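About Us

Who we are

Grakeck is a secondhand furniture shop in Ristside. We buy, clean, repair and sell tables, chairs, shelving and the occasional wardrobe. There are plenty of places that will tell you they are passionate about furniture. We doubt most of them, and we would rather you judged us by whether the drawers open.

What we think of the word "vintage"

Not much. A chair from an office clearance is a used chair, and we price it like one. If we know how old a piece is, the tag says so. If we don't know, the tag says that too. We have been shown too many "one of a kind" sideboards that turned up again the following month in the next town over, and we stopped believing the stories that come with them. Sellers are welcome to tell us their grandmother's version. It won't change the offer.

How we buy

Send photos and measurements through the contact form, or bring small items to the counter on a Thursday. We don't quote over the phone. We turn down flat-pack wardrobes, anything with active woodworm, and most pianos. Please stop asking about pianos.

How we repair

Loose joints get reglued and missing handles get replaced with something close. We don't paint things gray to make them sell faster, although we have been advised to by people who sell gray paint. Stone tops are checked for cracks before they go on the floor. Scratches are usually left alone, and the tag will mention them.

The Marty range

Marty is our one line of new goods: plain pine shelves, made to order in two depths. We held out against selling anything new for years and are still not sure it was wise. They hold books. The 30-inch shelf is the one people buy.

Delivery

Free within Ristside, $70 to Wadier, and by arrangement beyond that. Two people will carry your item to the room you want, provided it fits through the door. Measure the door. We had a customer swear to us that a table would go up the stairs, and it came back with us the same afternoon.

Returns

You have 100 days. Bring it back in the state you took it and you get your money, less any delivery charge. We won't offer you store credit, a loyalty card or points. We looked at a points program once and couldn't work out who it was meant to help.

Find us

Unit 2348, Ristside. Parking is at the rear. The online reviews are mixed, and a few of the bad ones are fair.

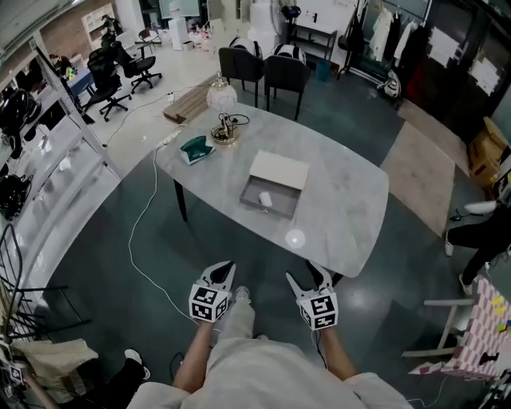 Rounded table, veined marble top, black metal leg.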